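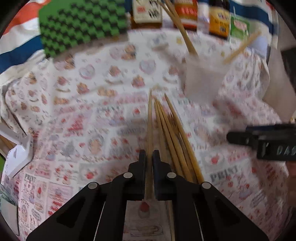 Staff questions about the Rilter grippers at Custance Catering

Will the grippers take my job?
No. They will take the part of your job where you sort chopsticks, which according to the April survey 41 of you listed as the worst part. The other complaints (parking, the radio) are outside this project.

What do they do so far?
Chopsticks, mostly. They pick up one at a time, so a party of 888 guests still means a long afternoon. Forks are next.

Do I need to be a programmer?
You need to be able to hold a handle and squeeze. Training takes 14 days on the Bovel line and is paid at your normal rate – yes, including the first morning, when you will mostly drop things.

Why are we practicing on the tablecloth with the strawberries?
Because it was in the linen closet. Requests for a plainer one go to the Varma site, which has all the good linen.

Am I timed?
The grippers are. You aren't. Supervisors have been told this twice and have it in writing.

What happens to my hours?
Contracted hours stay as they are. Time saved on sorting goes to packing and front of house, where people will talk to you. You may miss the chopsticks.

Who do I tell if one jams?
The shift lead. Please don't fix it with a butter knife. The repair bill for the last one was $2000, and the knife wasn't much use afterward either.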